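## 4. Good practice at the cable station

This section is valid for all two-arm cells of type Zutesel. It was revised by Natalia Contreras on Wednesday, September 22, 2021, and it replaces the sheet from March. Please read section 3 (Power and emergency stop) before you start with it.

### 4.1 Before the first run of the shift

1. Put the cell in manual mode. The lamp on the Morris control box must show amber.
2. Check that both emergency stop buttons are released and that each of them stops both arms. If one button stops only one arm, lock the cell and inform the line leader.
3. Close the fingers of each arm slowly over the table, in a place where they can touch nothing. Look at the gap between the fingers. It must be narrow and straight. If it is wider at one end, do the finger alignment in section 6.
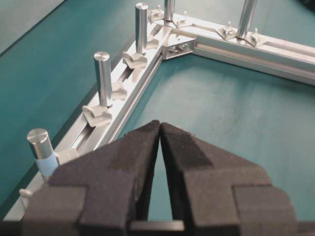

*Fig. 4-1. Finger check above the table, with the rail frame and pegs behind.*

4. Look at the finger surface. Small worn places are permitted. Replace the fingers in pairs if the surface is torn or if a piece is missing.
5. Push every corner bracket of the rail frame lightly with the hand. The frame must not move in the joint. If it moves, tighten the screws and repeat the check.
6. Clips which are not in use can stay on the rail, but write their positions in the cell log. The path planner does not know about them.

> **Note:** Tape on a peg or on a rail is allowed as a temporary mark only. When you remove the tape, clean the metal also. Rests of glue change how the part sits in the clip.

### 4.2 Cables and ties on the upright rail

A cable on the upright rail has to be led in such a way that the fingers cannot catch it by mistake. The fingers come near to the rail from below, and the free space at both sides is small.

1. Before you let an arm go close to the rail, set the speed limit to 40 percent or lower.
2. Move the arm by jogging to the approach point. Stop there and look where the cable runs in relation to the finger tips.

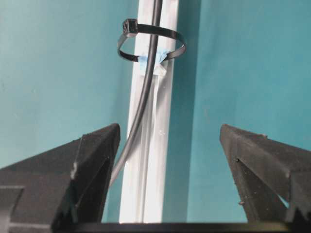 A tie that stands wider than the rail needs to be entered in the program as an obstacle. Use the full width of the loop for this, and not the width of the rail. The same applies for a cable that bends away to one side: take the outermost point of the bend and add the normal safety margin of your cell.

3. Keep the head of the tie away from the side where the fingers pass. The head is hard and it can hook behind a finger tip.
4. Press down loose tape ends before every run. The camera can take a shiny or folded tape for an edge.

**CAUTION:** Never put your hand between the fingers and the rail when the drives are on, also not for a short correction of the cable. Press the emergency stop first.

### 4.3 Two arms at one cable

When one arm holds the plug and the other arm comes to the cable, the two arms are working in a shared zone. The following rules are valid for each program which uses this zone, also for test programs.

1. Only one arm moves at a time. The arm that holds the plug is the "holding arm" and it stays at rest until it gets the release signal.
2. The holding arm grips the plug by its body. Do not grip at the ribbed part where the cable comes out, or the cable will be damaged with time.
3. The second arm enters the zone with open fingers. The cable should be between the two tips, as near to the middle as possible.
4. Before closing, compare the height of the second arm with the height of the tie. The fingers must close on free cable and not on the tie.

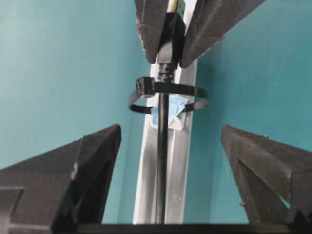
5. Close the second arm with low force. Wait for the signal "grip confirmed" on the Coltel panel.
6. Only now give the release signal to the holding arm.

If the signal "grip confirmed" does not come, the panel shows message 657. Do not repeat the closing command. Open the second arm, drive it back to the approach point, and begin again from step 3. After two failed attempts, stop the work and call the service person of your shift.

**CAUTION:** Message 657 does not stop the holding arm. It only blocks the release. Treat both arms as live until the drives are switched off.

### 4.4 Records

Write in the cell log each change of a clip, peg, tie or tape, with your initials. Changes without an entry must be put back before the next run. Log pages are kept by Nasto technical support together with the finger replacement list (see section 6.3).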